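Cell 2 – Pre-Session Inspection, Flower Task
Plitmont Student Robotics, bimanual project group
Date: 29 Oct 2019
Inspector: Anisa Pattinasarany
Second signature: Khurram Sial
Checklist revision: 17

Mark each line OK, FIX or N/A. A FIX in section A or B stops the session until it is cleared and signed. Comments go under the line they belong to.

## A. Power and stop circuit

- [x] E-stop left station, pressed and reset – OK
- [x] E-stop right station, pressed and reset – OK
- [x] Both arms drop torque on stop – OK
 - Left arm settles slower than right. Same as July. Support the wrist by hand when testing.
- [x] Supply fuse fitted and rated per Motaung wiring sheet – OK
- [ ] Supply cable strain relief – FIX
 - Clamp screw turned by hand. Tightened and thread locker applied. Cleared, K.S.

## B. Mechanical

- [x] Base bolts, left arm, torque stripe unbroken – OK
- [x] Base bolts, right arm, torque stripe unbroken – OK
- [x] Rail fasteners, front – OK
- [x] Enclosure corner posts, no movement when pushed – OK
- [x] Wall panels seated, no lifted wallpaper within reach of the arms – OK
- [ ] Gripper fingers, play at full open – FIX
 - Left gripper, one finger loose at the carriage. Shimmed by Arsalan Jatoi. Recheck after the session. Cleared for low grip force only, K.S.

## C. Wiring and cameras

- [x] Wrist camera connectors pushed home, both arms – OK
- [x] Camera cable slack through full wrist rotation – OK
 - Rotate by hand with torque off. Do not check this under power.
- [ ] Wire bundle at left base – FIX, not blocking
 - Loose red and black wires at the small green board on the lower rail. Needs a tie and a cover. Anum Qureshi has the printed cover file; the last print was too tight over the connector.
- [x] Conduit on right arm, no kinks – OK
- [x] Indicator light on right wrist – OK, green

## D. Workspace and task objects

- [x] Tabletop wiped, no grit under the vase – OK
- [x] Vase checked for chips at rim and base – OK
- [x] Flower stems checked for exposed wire ends – OK
 - Two stems from the Redbridge box had bare wire at the cut end. Removed from the set. Tape the ends before they go back in.
- [x] Flowers laid out with stems toward the vase – OK
- [x] Spare objects outside the sweep area – OK
 - Glass dish stays far back by the right wall. If a run needs it closer, log the change.

Powered check followed at reduced speed, with one rose in the right gripper beside the vase and the left gripper open. Manolis Politis operated, Khurram Sial held the stop. 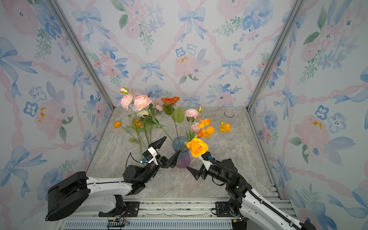
Who may reset the stop after a trip during a student run?

The session lead resets it, after both arms have been looked over and the operator has let go of the controls. The lead writes the cause in the run log before the next episode starts. If the cause is unknown, the run ends there.

## E. Software and limits

- [x] Joint limits loaded from the Mivitz profile, file 326 – OK
- [x] Speed cap set to student value – OK
- [x] Arm-to-arm distance check enabled – OK
 - Tested with the grippers brought together over the table. Check tripped before contact on each try.
- [ ] Log disk space – FIX
 - 39 GB free, below our minimum. Old July runs moved to the lab server. Cleared, A.P.

## F. Open items

1. Left gripper finger, replace carriage. Owner: Arsalan Jatoi.
2. Cover and cable tie for left base wiring. Owner: Anum Qureshi.
3. Tape the removed stems and return them to the box. Owner: Manolis Politis.
4. Add a line to section B for the camera mounts – they are not on this revision, and the screws do back out.

Result: session permitted, low grip force only on the left arm.

Signed: A. Pattinasarany, K. Sial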